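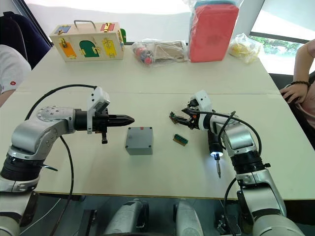

Small Boxes, Small Boards: Pictures from the Long Table

Welcome to the gallery page of our little workshop in Plovdale. We put here the pictures of the things we build, repair and sort, with a few words for each. The page is made for members of our hobby circle and for our friends in Dinddale, who asked many times what we do with so many small electronic parts. Now you can look for yourself.

This page is about project boxes. A project box is a plain plastic box in which you put your circuit, so that it does not stay naked on the shelf and collect dust. We use the gray ones. They are not beautiful, but they are easy to drill and they forgive a beginner's mistake. In our stock book there are 274 of them, in 3 sizes, and most of them will go into the kits that we give out in June.

Picture 1. The gray box and the circuit board
The box is in the middle of the white table and a small green board lies flat to the right of it. Along one side of the board you can see the gold pin contacts. Please take boards by their edges and leave these contacts alone, as the skin leaves a little grease on them. The box has screw holes at its corners. The electric screwdriver, the black one with the white ring light, is very comfortable for work of this kind, but we ask everybody to make the last turn of a screw by hand. Plastic threads are soft, and a box with one broken corner never closes nicely again.

The wooden box at the back
Many visitors ask first about this one, before any electronics! It is a latch-and-lock box for children, with a metal carrying handle, and in the front it has an orange door, a green door with an arch and a yellow door. On the top there is a blue panel and a red one. All the latches are brass-colored and each of them must be opened in its own way. It has lived in the workshop for a long time. Parents who come on the open afternoon often bring small children, and the children go directly to it. I must admit that adults do the same when they wait for the kettle.

Picture 2. Two green boards
In the second picture there is one board held up and another, smaller one alone on the table. We keep the two sizes together while we work, and this is a habit I recommend. When the boards go back to the drawer separately, somebody always has to search for the second one later. The little gray box is near them on the left, and the small red mark helps me to remember which way I have turned it. A pencil mark disappears on gray plastic, so choose a color with more contrast if you prepare your own boxes.
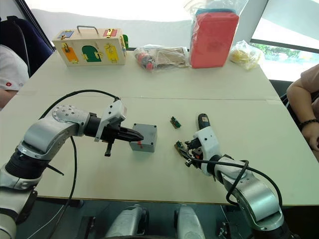
The white table is made from two tops pushed together, and the thin line across the middle is where they meet. It gives us a long surface where everything can be seen. A green board is very easy to find on white. On our old brown desk in Brukham we lost a lot of them, and also many screws, and we spent more evenings on our knees than I like to remember.

The bags and the red container
At the far end, to the right of the toy box, there is a clear plastic bag with assorted small things. We like clear bags very much. You do not need a label, you do not need to open them, and when a part is missing you can check three bags in one minute. Farther back stands the red plastic container, also in a clear bag, with a teal lid that shows through the plastic. Please leave the bag on when you move it.

Some notes for those who want to try at home
Put the board in the empty box first, without any screws, and see if it lies flat. Only then mark the holes. Drill slowly from the outside. If you have a cable, think about where it comes out before you close the lid (I forgot this more than one time). Keep the screws in a cup.

Our parts list has now 1367 entries and it is still growing, so the next gallery will be about sorting. We already have 67 pictures waiting for their captions, and I am writing them slowly, with the dictionary on my knees. If you find a mistake in the English or in the electronics, write to us and I will correct it with pleasure.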